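Handheld gripper recording: questions I keep getting about the house rules

I look after the recording guidelines for the Tiltska project, and the same questions land in my inbox every time a new group starts. So I've put my answers in one place. If yours isn't on the list, write to me and I'll add it when I next get a quiet afternoon.

Are these rules an official standard?

No, they're ours. We borrowed a fair bit from the Dristent handbook (with permission!) and threw out the parts that only made sense for fixed arms. If your own site has a stricter safety rule than we do, follow yours.

Do I really have to wear the gloves?

Yes please, both hands, for the whole session. Plain cotton ones are fine. I want hands to look much the same from one recording to the next, whoever is holding the tool, and it saves me long emails about rings and nail varnish. Long sleeves as well, pulled down to meet the glove.

How should I hold the gripper near a cupboard?

Firmly, and slower than feels natural. Open the doors as far as they'll go before you start so you aren't nudging one with your elbow halfway through. Then bring the tool in towards the shelf and keep your free hand well away from the fingers.
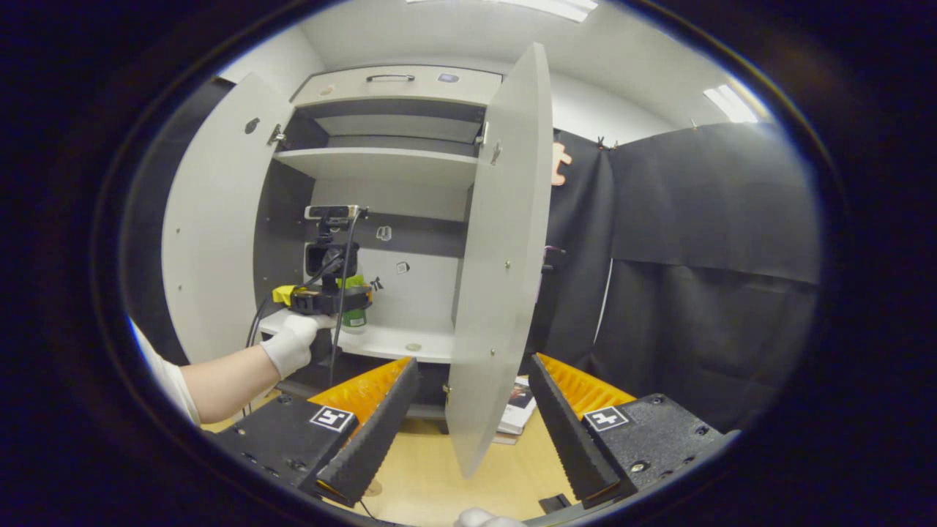

Working at the open cabinet, with the green bottle on the lower shelf.

What about the cables?

Cables are my least favourite subject and the one I write about most. Let them hang down past your wrist with a bit of slack, and never wrap them round your arm. Before each take, swing the tool through the whole reach you'll need and see if anything pulls. If it does, stop and sort it out then – a tug in the middle of a take spoils the recording and can loosen the plug too.

Can I wipe the square markers?

A dry soft cloth, yes. No sprays. If one is scratched or lifting at a corner, swap it and put a line in the log. Please don't colour in the worn bits with a pen. I can always tell.

How long should a session be?

We stop at 100 takes, even if everyone feels fine. The Mansour group tried 300 in one go last August and the last stretch was so sloppy that we dropped nearly all of it. Tired wrists make wobbly recordings.

Does the floor have to be clear?

Anything you could step on or trip over gets moved before the next take, and that includes books, magazines and small bits. I've nagged people about this for ages and I'll carry on. Things on shelves can stay if they're on the task sheet.

What if I drop something?

Leave it, say "stop" out loud, put the tool down and then pick the thing up. Mark the take as failed but keep the file. We want the failed ones too, so please don't tidy them away. Of the 193 takes in the first Steneo batch, the failures were the part people asked me for most.

Who checks the recordings?

2 people, separately, and neither of them can be the person who held the tool. They fill in the same short form and I only step in if they disagree.

Can I change a rule if it doesn't suit my room?

Ask me first. I say yes quite often, but I need to write it down so the other groups know about it.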